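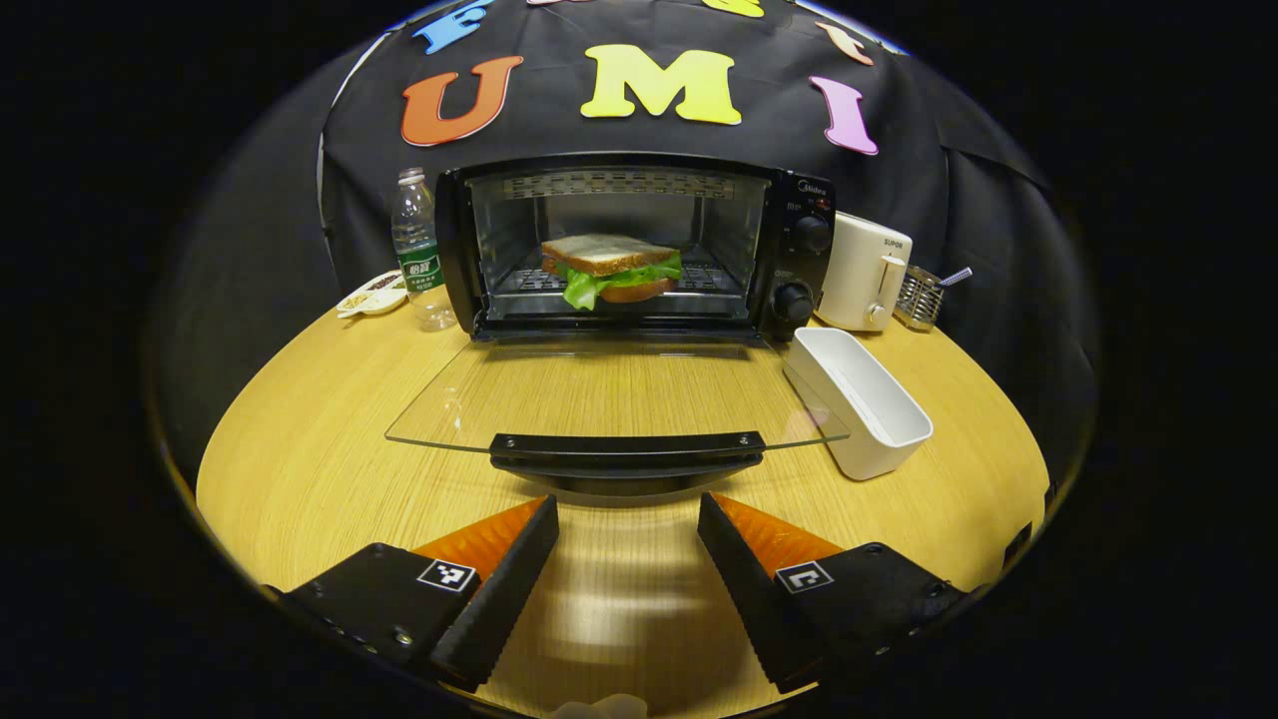

Warm Sandwiches from a Small Oven
Project report, Food and Home module
Group: Leen Obeidat, Vsevolod Mykhailiuk, Zoia Didenko
Tutor: Edit Dobos

1. Aim

Our group wanted to find out if a countertop toaster oven makes a better warm sandwich than a pop-up toaster. Students in shared flats often have one or the other, and not much space for both. We worked in the module kitchen during March.

2. Equipment and ingredients

We used a small black Midea toaster oven with a glass door that folds down and two round knobs on the right of the front. The pop-up toaster was a cream-white SUPOR. Both stood on the round table. The bread was whole-grain and the filling was green lettuce with a thin layer of Bassi soft cheese. We made 14 sandwiches in total.

3. Method

For the oven, the whole sandwich was put together first and laid on the wire rack. For the toaster, the slices were toasted on their own and filled afterwards. Each oven sandwich had 2 minutes of heating, and we timed it with a phone and did not rely on the knob. Zoia wrote down the weight of the first sandwich, which was 117 g before heating.

Naveed Ghauri from the year above tasted the sandwiches with us and gave marks for crust, filling and ease of eating.

4. Results

The toaster gave the crisper bread and the lettuce stayed cold. The oven warmed the bread more gently and softened the cheese, but the lettuce went limp where it stuck out past the crust. Leaves hanging over the front of the rack were the worst. When we tucked them in, the marks for filling went up.

The open door takes up a lot of the table. We had to push the oven back twice to make room for plates.

5. Problems

We forgot to weigh the later sandwiches, so we cannot say how much water was lost. Two of the tasters also knew which sandwich was which.

6. What we would change

Edit Dobos suggested adding the lettuce after heating. We would also try a longer time with the cheese only, and use a tray under the rack to catch crumbs.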